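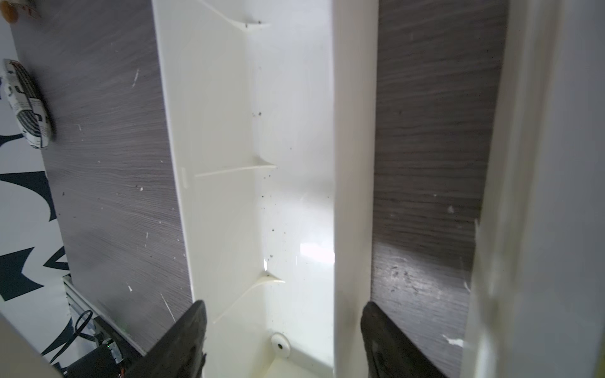

Inside a liner at the cleaning bench. Three shelf ribs, specks on the back wall, gripper coming in from below.

I work in returns at Oltalex, at the Hillmont building. We take back small display cabinets from stores and hotels, clean them, fix what can be fixed, and send them out again. In February we got arms on the cleaning and inspection benches. People keep asking me how it's going, so I'm writing it down in one place.
14 replies · 372 likes

The job before: you pull a cabinet off the cart, open it, vacuum the crumbs and lint, wipe the liner, check the ribs for cracks, check the knob, check the side panels for scratches, write the ticket. The liner is the slow part. The ribs stick out and narrow to a point at one end, and dirt likes to sit around them.

If you did liners all day you did it bent over with one arm inside a box. I did it for years. My right shoulder is not good, and neither are the shoulders of most people who were on that bench with me.

There are 4 arms now. Two do liners, one does side panels, and one is for handling and gets moved wherever we need it. Each has a small camera at the wrist. The software that runs them is called Loneck. It keeps the job list, saves the inspection pictures and puts a ticket on our screen when it wants a person.
3 replies

It wants a person a lot. Glare is the main thing. The liners are glossy white plastic and the bench lights are strong, so part of the back wall can wash out to plain white in the picture. If there's a crack in the washed-out part, the camera won't see it. A person tilts their head. We had to teach the arm to take a second look from another spot.

Specks are the other thing. Look at the photo and you'll see small dark dots around the middle rib. A speck can be dirt, a chip, or a mark in the plastic. By hand you run a thumb over it and you know. The arm wipes, takes another picture, and if the dot is in the same place it sends a ticket. Then one of us goes over and runs a thumb over it.
22 replies · 9 shares

Side panels are harder than liners. Ours are dark gray with a wood grain, and a scratch that runs along the grain is hard to tell from the grain. For the first couple of months it flagged nearly every panel. We spent whole shifts pressing "accept." That was the worst stretch and I would not want to do it again.

What fixed it was dull. Two of us from the bench sat with the integrator and sorted saved pictures into "ship it," "touch it up" and "replace it." We argued over plenty of them. The old standard was never written down, it was just what the bench thought looked OK. Now there's a sheet with pictures on it, taped up by the screen.

I think the sheet is the best thing to come out of the project. New people used to take months to learn what was acceptable, and it changed depending on who trained them.
5 shares

On jobs. No layoffs on our shift. Two people retired and were not replaced, so the head count did go down. One person moved to repair, which pays more. One moved to the dock and did not want to. I'm putting all of that here because the company newsletter only mentioned the repair move.

My own title changed from "bench associate" to "cell operator." The raise came later than the title did. We had to ask for it twice. If your shop is about to do this, ask for the pay scale before the equipment is bolted down.
41 replies · 63 likes

What I do in a day now: load and unload, clear tickets, change pads, wipe camera lenses, check the cables, and free things that are stuck. The gripper fingers pick up lint, so I clean those too. There's a fair amount of cleaning the thing that does the cleaning.

I walk more and bend less. I also look at a screen more, and by the end of the shift my eyes are tired instead of my shoulder. I'd take that trade. The person next to me says she wouldn't, she liked having her hands busy and the radio on and being left alone. The pace is set by the cell now, and you notice.

About pace. Management wanted a clock on each ticket, so they could see how long a person took to clear it. We pushed back. Where it landed is that the time is recorded per cell and not per person, and it isn't used in reviews. It's in writing. Getting it in writing took longer than installing the arms.
17 replies · 12 shares

Numbers, for the people who asked. The cell had finished 3,836 cabinets as of the last report on the board. I don't have a fair figure for the hand bench over the same stretch, the mix was different, so I'm not going to say it's faster by this much or that much. It is steadier. Monday looks like Friday.

Things it still can't do well here: sticker glue, anything wet that's pooled in the bottom, a knob that has come loose and needs turning with some feel. And the Górecki cabinets, which have a deeper liner with a tight back corner. Those all go to the hand bench. We kept one hand bench open and I'm glad we did, because it's also where people get trained.

You can't learn to clear tickets if you've never cleaned a liner. We tried that with two new hires and they accepted everything the screen showed them. Now everybody gets two weeks by hand first. The plan on paper had zero.
8 likes

Safety, short version. The cell stops when you open the gate, and it has stopped every time I've opened it. The pinch I worry about is at the cart, when the handling arm is pulling a cabinet and someone reaches in to straighten it. We painted a line on the floor. People step over it when they're behind. I have too.

Somebody asked if I'd go back to how it was. For the liners, no. For the panels, I'd have kept doing them by hand for another year until the pictures were sorted properly. Start with the job that hurts people and leave the one that's mostly judgment for later. We did both at once and it made for a bad spring.

Next up is packing, supposedly. There was a meeting on it and the packing crew wasn't invited, same as we weren't. I sent them our notes and a copy of the pay letter. If you work in packing at Hillmont and didn't get them, message me.
Last edited 2022-10-12 · 6 replies · 29 shares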